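Ticket 1167: Arm stops short of the toy and reports a successful grasp
Site: Tallville bench cell
Opened: May 5, 2022
Status: Open, downgraded from "urgent" to "annoying"
Component: Udovent gripper, Seixas pick planner
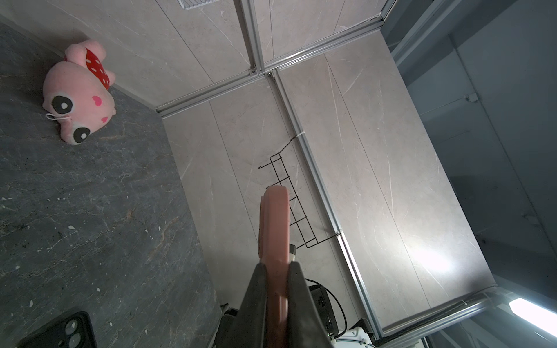

Wrist camera still, plush toy at upper left, gripper at center.

Summary as filed

Arm is told to pick up the pink plush. Arm goes most of the way, closes on air, lifts the air, carries the air to the drop point and lets it go with great care. Log says GRASP OK. Repeat until someone hits stop.

Expected: toy moves.
Got: toy does not move, and the success rate on the dashboard has never looked better.

Update 1

Checked the obvious. Power fine, network fine, nobody had swapped the finger pads. Restarted the planner anyway, as is traditional. First pick after the restart was good, the next 7 were air. Closed the ticket after the good one, reopened it a few minutes later. Sorry for the email noise.

Update 2

There are two faults here and I had been treating them as one.

Fault A is the reach. The arm stops 45 mm short when the toy is out toward the far corner. Close in, it's fine. That smells like calibration between the wrist camera and the arm, and the calibration file on this cell turns out to be dated last July. The camera bracket has been off at least once after that, going by the maintenance sheet, which says "camera bracket, tightened" and then nothing further on the matter.

Fault B is the lying. The grasp check is supposed to look at how far the fingers closed. Fully closed means nothing is in there. On this cell the threshold was set to zero, so any amount of closing counts as a grasp, including all of it. The comment next to the setting reads "temporary, for demo."

Update 3

Could we leave phones off the work surface, please. There's one face down in the lower left of the still. It is not the cause of this ticket, but the planner will pick anything it scores highly enough, and I don't want to write that ticket next.

While looking at the still I also wondered about the black wire rack on the wall panel, since the fingertip lines up right in front of it in this view. Ran the depth check with the rack masked out and then with it left in. No difference. The rack is innocent. So is the cable tie holding it up, which I had been giving dirty looks.

Update 4

Redid the calibration. Used the Stinow target and took the full set of poses this time, including the ones by the wall that everyone skips. Error at the far corner is now small enough that the fingers reach the plush.

They do not always keep it. It's soft, it's round, and when it is lying on its side the planner likes to aim for the face. Grabbing the polka-dot fabric works better. The white loop looks like a handle to a person and like nothing at all to the planner, so leave that alone.

Update 5

Set the grasp threshold back to the stock value. Success rate fell off a cliff, as it should. Went back through the old run and marked 445 picks as suspect. Some of them were probably real. There's no way to tell from the log, so they all go.

If your weekly numbers came from this cell, they need to come from somewhere else.

Still to do

Put the calibration date on the startup screen.
Thread lock on the camera bracket screws.
Make the planner refuse to start with the threshold at zero.
Search the other cells for "temporary, for demo."

Leaving this open until the last one is done. Two hits so far.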